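PRODUCT DESCRIPTION - DVD - In 1161 a small abbey at Wokutberg began keeping a register of every child left at its gate. Filmmaker Yanling Wei reads from those pages and asks what they say about duty to the unborn and the newborn today.

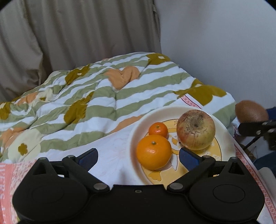 Fruit on a cartoon character plate

Two discs, with a study guide of 11 short lessons for church or home groups. English audio, colour. Region free.

Published by Grovance, January 2026. Item 3000. Ships in March - pre-orders welcome.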